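# Where Do the Parts Go? A Report on Taking Apart and Refilling One Desktop Computer

Group project, hardware maintenance elective
Ro-un Yook, Ju-won Kwak, Seul-gi Ji, Soo-ah Wi
Supervisor: Gemma Vitale

## 1. What we set out to do

Our original proposal was titled "Toward a Comprehensive Framework for Desktop Refurbishment." Ms. Vitale wrote "which desktop?" in the margin and handed it back. So the project became one desktop, an old tower that had been living under a bench, and one question: can four people who have mostly owned laptops write service instructions good enough for a fifth person who has never opened a computer?

The grade is out of 100. Instructions count for 70 of that, and the rest is the bench layout and this report.

## 2. The bench

We underestimated the bench. Soo-ah had priced a padded work mat from Skostico, and we spent most of a meeting discussing its color before finding out we had no budget. We used the aluminum table that was already there. Its surface is ribbed, and a ribbed surface has opinions about small screws. They roll into a channel, travel along it, and are later found by someone working on a different project.

The answer to this was the parts plate. Ju-won drew it over two evenings in August, with slots and raised holders so that a part would have somewhere to go when it left the case. His first version was a plain tray with a lip. Seul-gi pointed out that we already owned several of those and that they were called lids.

The second version is the one we kept. Narrow upright slots stand on one side, with raised hollow rectangles next to them. We argued about labeling every position and decided against it, partly on principle and partly because the label maker was out of tape.

## 3. Working on the case

We laid the tower on its side with the side panel off and left it that way for the whole project. All the instructions assume this position. An early draft said "the top of the computer" in four places and meant something different in most of them, so we rewrote it using landmarks: power supply at the front, processor socket in the middle, memory slots on either side of the processor.
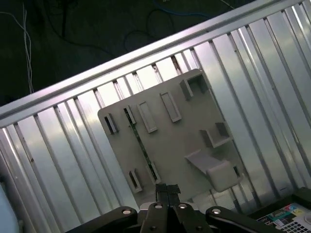
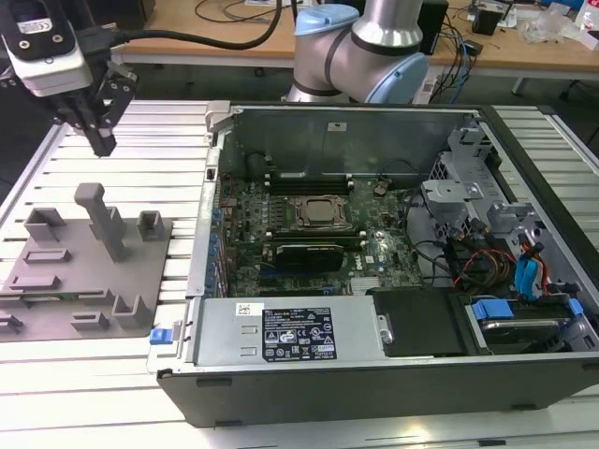 The memory instructions took longest. Ro-un's draft read, in full, "Remove the memory." Mine (Seul-gi, writing this section under protest) ran to nine steps and included a paragraph on breathing. We met in the middle:

1. Find the long dark slots near the processor.
2. Push the clip at the end of the slot outward until it stops.
3. Lift the module straight up, holding it by its edges.
4. Stand it in the parts plate before you touch anything else.

Step 4 is the one people skip. Every member of this group has skipped it, including the member who wrote it.

For the expansion card, we told readers to undo the bracket at the rear of the case first and then pull evenly. We also added a line asking them to leave the power supply closed. It has a label full of warning icons, and we felt the manufacturer had covered the subject better than we could.

## 4. Testing the instructions

Our fifth person was a first-year from the Heo dormitory who had answered our notice because it mentioned snacks. She was given the instructions, the open tower and the plate, and we were told by Ms. Vitale to stay quiet. Ju-won managed this by leaving the room.

She got through the memory section without help. At the expansion card she stopped and asked which thing was the bracket. We had used "bracket" for two separate parts, one by the rear panel and one at the processor socket, and all four of us had proofread it. The rear one is now called the rear bracket and the other is called the socket frame. She also put two screws on the table, where they did what screws do there.

Afterward she told us the plate was useful but that she would have liked an outline showing which way round things go in. Ju-won has taken this well and has only brought it up at every meeting.

## 5. What we would change

- Add a small covered well for screws. This should have been obvious.
- Put the drawing of the case on the same page as the steps. Ours was on the back, so our reader kept flipping the sheet over.
- Use one name per part, agreed before anybody starts writing.
- Do less of the planning in Festar. We made a board there with colored tags for each task, and looking after the tags became a task, which then got its own tag.

Soo-ah would also like it recorded that she suggested the screw well at the first meeting. We checked the minutes and she did.

## 6. Handover

The final instructions are in the shared folder as version 4. Versions 1 to 3 are there too and should be ignored, particularly the one with the breathing paragraph. The model file for the plate is in the same folder under Ju-won's initials. Next term's group, Drendex, has asked to use both, and we have told them about the screws.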